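Operators wanted, two-arm teleop study (paid)

Need 6 more people for our study on how operators learn to hand objects between arms. No robot experience needed. Sessions run 3 hours, breaks included. First result from May: people who practiced on the taped grid made fewer bad grasps later. Now we want to know if it holds with soft objects, plush toys mostly.

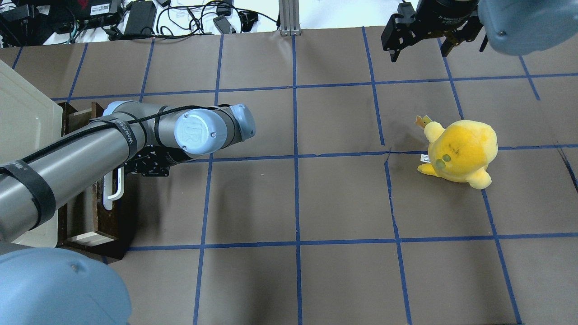 What you'd do
Drive both arms, pick, pass, place. Short survey after. Must be 18+, ok with standing.
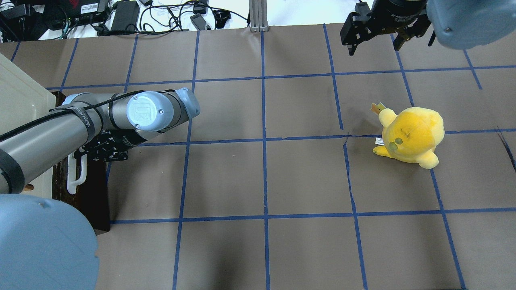
Curnis Manipulation Group

Sign up by October 10, 2023. Ask for Illia Hrynyshyn, room 102, or leave a note with Ostap Skoryk. Bring ID, we cant pay you without it.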